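About Plodano

Plodano is a small robotics shop. We build and test pick-and-place routines for arms that have to work around ordinary household stuff, drawers and shelves and whatever people leave on top of them. Most of it gets tried in simulation first, then on the bench out back.

Started by Hatice Toprak and Dinesh Yadav, 2 desks and one arm. More desks now. Hatice runs the sim side, Dinesh does hardware and answers the phone.

Open day

We open the doors once a year. Last one was March 19, 2019, and 38 people signed in, plus a few who walked past the sheet. Students from Rajput, two engineers from Grallon, neighbors, somebody's grandmother who asked the best question of the afternoon (what does it do if the cat jumps up). We're still working on that one.

The sim demo ran every 20 minutes on the big screen. Visitors got to choose the object and Hatice talked through the approach, the grip width, why thin parts are a pain.
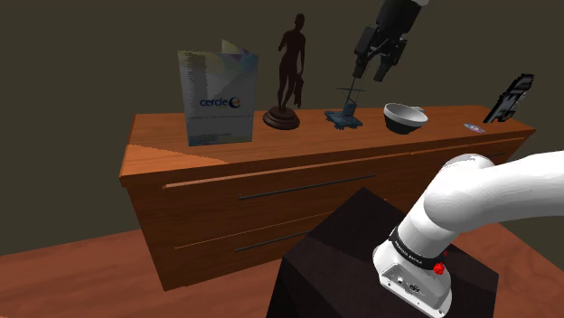 Dresser-top task in simulation, gripper over the lattice model.

After that, bench time with Dinesh. Roughly 30 minutes a group, which was not enough, we know. Next time smaller groups and more chairs. Also coffee that lasts past noon.

What we do the rest of the year

Grasp testing, scene building, short contract jobs. Our planning tool is called Troltico and we use it on everything, including things it wasnt meant for. If you have an object your arm keeps dropping, send us the measurments and we'll have a look.

Visits

School groups and small companies welcome, just write ahead. Next open day is in April, date goes up here when we have it. Free, no sign-up, park on the street side please. Ask for Dinesh at the door.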